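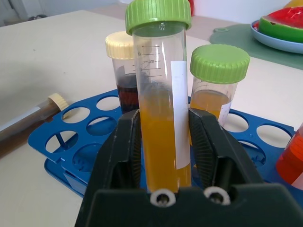 Fig. 4-1. Tall tube with green screw cap, graduations at the top, label strip down the side.

Section 4. Loading the Rack

The Ondo tabletop kit is meant to be set up on a table people also eat and drink at, and the kit has made its peace with this. The steps below assume you have finished Section 3 and still like color mixing.

1. Clear a space in the middle of the table big enough for the blue rack. Snacks, real or plastic, go to the back.

2. Set the rack down with the perforated plate on top. It will also stand upside down, quite steadily, and hold nothing.

3. Fill each tube over the sink. Stop near the halfway point. The tube will take more, and so will your sleeve.

4. Screw the cap on until it stops turning. Then leave it alone. Caps tightened by the strongest person in the house are the subject of Section 14.

5. Stick the label on lengthwise, clear of the graduation marks. Write on it before you stick it.

6. Lower the tube straight into a hole until it rests on the bottom tier. Tall tubes and short ones use the same rack. Leave empty holes between them if you have fingers.

Note: Cap color is a matter of taste. Green and cream caps don't stand for anything, though players of the older Clornomo kit will insist they do. If you want the caps to mean something, write it on the card supplied (part 182) and keep the card.

CAUTION: Orange, amber and reddish-brown liquids look a good deal like soft drinks. Keep drinks in their own bottles and tubes in the rack. Never pour from one to the other to "top up." Do not taste the contents of a tube to find out what it is; that is the label's job.

7. When the rack is loaded, wipe the holes you didn't use. Drips left overnight set like jam, and part 214 (the small brush) was included by someone who had tried it with a cotton swab. 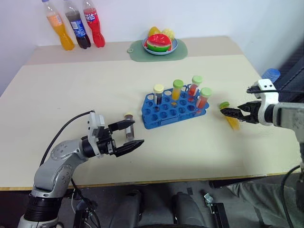 Negash writes that the soda row belongs on another table altogether, and that two sheets of paper towel under the rack save the whole business of step 7. We have no quarrel with the paper towel. The other table is a fine idea for homes that have one.

8. To move a loaded rack, take it by both ends and keep it level. Carrying it by a tube moves the tube.

For storage, empty and rinse the tubes, leave the caps off until everything is dry, and see Section 5.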